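Friday, late, at the kitchen table

My shoulders hurt and I want to write this down before I sleep, because on Monday I will remember only the good half of it.

We spent the whole day showing the arm how to take a pipette tip. I say "we", but Teodor Magnusson was at the lab in the morning only, and then he had to drive to Itusar to talk with the people there about the bench they want from us. So it was Maj-Britt Backlund and I, and the leader arm, and a box of tips that became less full as the day went on.

The method is simple to explain. I hold the small leader arm in my hands, and the big arm on the bench does what my hands do. The computer saves everything: the joints, the gripper, the cameras. After enough of these recordings we give them to the training program and hope it learns what I did. Maj-Britt calls it "being copied", and she doesn't like the feeling, but she is better at it than I am. Her movements are calm. Mine have a small shake in them when I come close to the rack, and I suppose the robot will now have it too.

Our goal for the day was 14 good demonstrations. We got eight. I wrote the number on the whiteboard and then I stood and looked at it for a while, as if it could grow.

The morning was bad for a stupid reason. The gripper value goes from 0 to 255, and I had set the closing limit at the full 255, as we do for the bottles. For a tip this is far too much force. The first one jumped away and we found it later under the keyboard. I changed the limit and wrote the new setting in the notebook (page with the coffee ring, if I ever look for it again). After that the closing was gentle and I could feel less afraid.

Before lunch I looked mostly at the wrist camera picture on the screen and not at the bench itself. Maj-Britt says this is the honest way to do it, as the robot will have only the cameras later. She is right, but it is hard. You see the rack turned, and your hands want to go straight when the rack goes diagonally.

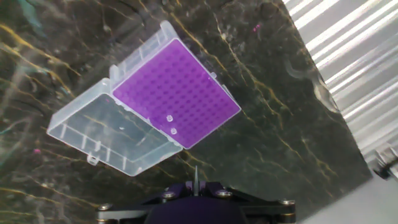
*Wrist camera. Two tips left in the rack, both near the hinge side.*

I lost a lot of time with this angle. I moved left and the picture went somewhere that was not left. When I was learning to drive a car with a trailer, at my uncle's place, it was the same feeling, and he also sighed in the same way as Maj-Britt. She suggested that I say the direction aloud before I move. "Toward the lid." "Away from the lid." It sounds childish but it helped, and my next attempt was clean from beginning to end. I was so happy that I forgot to press save! So that one exists only in my memory, which the training program cannot read.

Lunch was soup from the Kallio, the place on the corner. They have changed the bread. Maj-Britt told me about her sister's house in Grarum, where the roof has to be done in spring and the first company simply stopped answering the phone. I like these lunches. At the bench we speak almost only in short words, "up", "stop", "again", and then with soup in front of her she is a person who can talk for half an hour about gutters.

In the afternoon we changed places. She took the leader arm and I sat by the keyboard to start and stop the recordings. I learned more from watching her than from my own tries, I think. She comes down from high above, very straight, and then she waits. She doesn't correct anything while she is moving. She stops, looks, corrects, and only then goes down again. I always try to do both at the same time, and that is where my shake comes from. 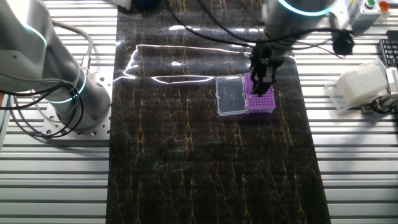 *Maj-Britt's turn. The gripper is down at the purple rack, lid open on the left.*

I asked her if the waiting is not a problem. The program could learn that one should wait above the rack, and then it will wait there forever, like a polite guest at the door. She thought about it and said it was a fair question and that we should ask Teodor. We agreed to keep the waiting short for now, and I counted quietly in my head, up to 2, and said "go". With this rhythm we made most of our good ones.

Teodor telephoned at four o'clock from the car. The Itusar meeting went well, he said, and they want to see a video in March. I asked what kind of video. He said, "One where it works." Then the line was bad, or he let it be bad. I like Teodor very much but he has never held the leader arm for more than ten minutes, and in his head eight demonstrations and 14 demonstrations are the same colour.

He also wants us to use Totau for naming the files. It is our new system for labels, and everyone at the office is enthusiastic about it. I tried it for the last recordings. It asks me for the task, the operator, the object, the result and a "confidence", and I didn't know whose confidence it means. Mine or the robot's? I wrote "medium" everywhere. It is possible that this will annoy somebody later.

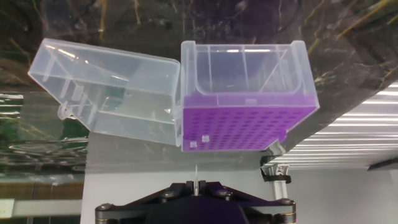

After five o'clock I took the leader arm again for the last tries. I was tired, and maybe for this reason I was better, because I didn't have the energy to be nervous. I did it as Maj-Britt does: high, straight, wait, correct, down. On one of them she said "nice" behind me, very quietly, and she doesn't say this often. On the next I touched the edge of the rack with the finger and pushed the whole box, so we threw that one out. I wanted to keep it, as an example of what can go wrong, but our rule is that only clean ones go in the set and I wrote that rule myself.

I am still thinking about this rule. If the robot sees only perfect movements, how does it know what to do when the box has moved? My grandmother taught me to knit and I learned the most from the places where she had to undo a row. I should bring it up on Monday, but with better words than grandmother and knitting.

Things for Monday:

- ask Teodor about the waiting
- new box of tips
- lower my chair, or raise the leader arm – my shoulders cannot do another day like this
- find out what "confidence" means

Maj-Britt sent a message just now. She has looked through the recordings at home and thinks that one of the eight is too slow at the end. So maybe it is seven. I will answer her tomorrow.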